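Progress Report to the Wesurer Fund
Project: Nerach Reading Rooms and Home Sewing Program
Submitted 8 May 2024 by the Nerach project office

1. Where we are

The second grant period covers the move out of the old rooms on Testa Street, the opening of the new reading room, and the first full round of sewing classes. The move is finished. The reading room opened two weeks later than planned because the floor needed more work than the survey showed. Classes started on schedule in the back half of the building and were not affected.

Door entries for the period came to 3721. This counts visits, so a person who comes twice a week is counted twice a week. Registered members stand at 555. We had set a target of 500 in the proposal and expect a small drop over the summer when the school families are away.

2. Reading room

The shelving went up in one weekend. We kept the old metal units for the local history boxes and put the new ones along the street side. The large print section is now next to the entrance, which was the most common request in last year's survey. The children's books are still in crates sorted by age group, and they will stay that way until the low shelves arrive. The supplier has changed the delivery date twice. We have asked for a firm date in writing and have held back the final payment.

Seating was the item with the most changes from the original budget. The proposal listed wooden benches. Members who tried the benches at the old site told us they could not sit on them for longer than a short chapter, so with the Fund's agreement we moved that money to upholstered chairs and small pillows. The pillows are made in the sewing classes, and the covers come off for washing.
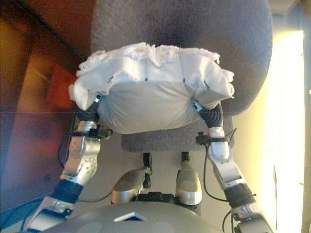 White fringed pillow and gray upholstered chair, Nerach.

We bought the chairs through Cotent at their trade rate. Three came with loose feet and were exchanged without charge. The rest have held up well so far. There is enough left on the furniture line to pay for two floor lamps, and we would like to do that before the fall -- the far corner gets dark early and people move away from it.

3. Sewing classes

The beginner course ran twice, with 173 people attending at least one session. The evening group filled first. The daytime group had open places until the last week of sign-up, and we think the hour was wrong for people who pick up children from school. Next round it will start and end earlier.

Beginners hem a towel, then make a plain bag, then a pillow cover with an edge of their choice. Frayed and ruffled edges have been popular. They use up offcuts and they forgive a crooked seam. The zipper lesson was the hardest part of the course both times, and the instructors have asked for it to be split over two sessions. We agree and have changed the plan.

Machine repairs cost more than we allowed for. Most of the trouble was with tension parts on the older machines. We have now put a service visit into the calendar for August, when the room is closed anyway, and expect the cost to level out after that.
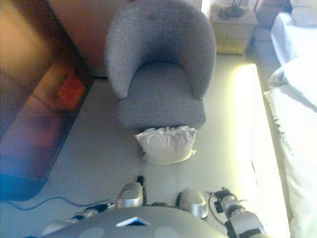
Chair with curved back and a small off-white pillow.

4. Outreach

We printed 200 flyers for each of the two course rounds and left them at the clinic, the bus office and the three grocery stores that let us use their boards. The sign-up form asks where people heard about us. The clinic came first both times. The online notice brought in fewer people than the flyers did, and several of them had trouble with the form on a phone. It has been shortened to one page.

A joint afternoon with the Testa school is still being discussed. The school would like older students to record residents reading aloud. We support the idea but have no quiet room to offer at present.

5. Money

Spending is within the total for the period. Furniture is slightly under, floor work and machine repairs are over, and printing is on budget. The overrun on the floor was covered from the contingency line, as approved. A full statement with receipts is being sent separately.

6. Next period

Install the low shelves and unpack the children's books.
Run the third beginner course and a first follow-on course in clothing repair.
Service all sewing machines in August.
Agree on terms with the school, or drop the recording plan for this year.
Get two quotes for the side door, which sticks and is hard to open from a wheelchair.

We ask the Fund to confirm whether the unspent furniture money may be used for the lamps. A reply before the end of the month would let us order at the current price.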